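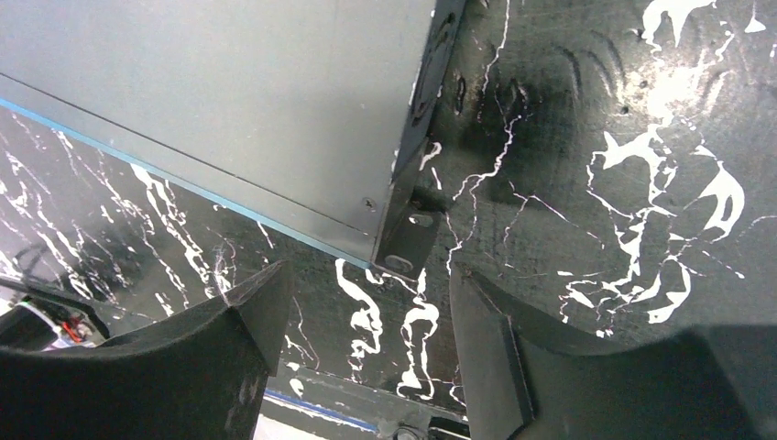

Wrist camera, grey housing with its corner bracket, fingers open.

February, notebook, Skakis bench

Went back to the corner-contact method today. The idea is to let the arm find the housing by touch before it goes for any small part, so that the module pose from the wrist camera only has to be right relative to the box and not to the whole bench. Daniyal Rana wrote the new approach routine; I only changed the force limit and the speed.

The log now holds 246 approaches, 92 of them with the lamp turned down. Target is 1000 before we compare against the Rizzi baseline.

Things to watch:
– The white veining on the bench top gives false edges. The edge finder should use the coloured strip along the housing instead – Tetsuya Noguchi has a mask for that.
– Shadow under the SFP module pulls the fitted outline towards the shadow side. Try fitting the metal body only and leave the blue tab out.
– With the fingertips at the corner, the pads take up the bottom of the view. Keep the module to the upper left or we lose it.

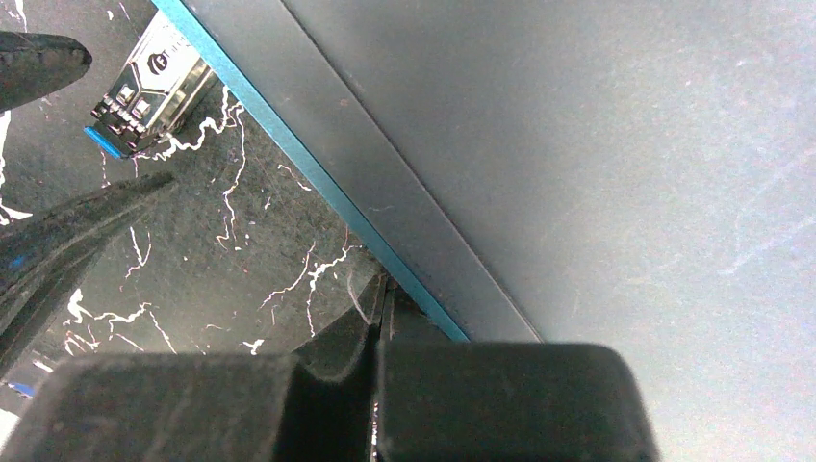 Next

Rerun the last 3 settings with the Fenon controller at half speed. Ask Daniyal whether contact force is saved before or after filtering.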